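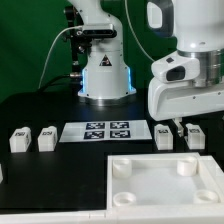 Blocks, marker sheet and tray on the black table, arm positioned over the right side.

Ceder 6, reviewed 12/31/21

I've been waiting since July to try a method that learns pick and place from demos and still uses plain printed markers, and Ceder is the first one I'd keep on my own bench. You tape a marker to each block, lay the sheet flat, and the method works out a shared table frame before any learning starts. Setup took me one evening!

Training used 1029 demos from the Kröger set. I ran 2000 grasps afterward and 822 of them needed no correction at all, which sounds low until you know my old baseline (plain cloning, same demos) got roughly half that. The rest mostly landed a little off center and the policy fixed them on the second try – I loved watching that.

Close range is where it earns its price in compute. Once the gripper is near a knob, the wrist view takes over from the fixed camera, and a partly hidden marker is still worth something to it.
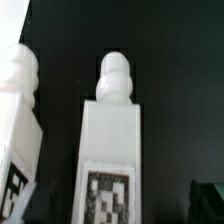

Drurkeren: Did you retrain after moving the sheet? Mine drifted badly until I did.

No retraining here, only a fresh calibration. I'd check your marker size setting first – mine was wrong for the first 200 or so grasps, and I threw those out and started over.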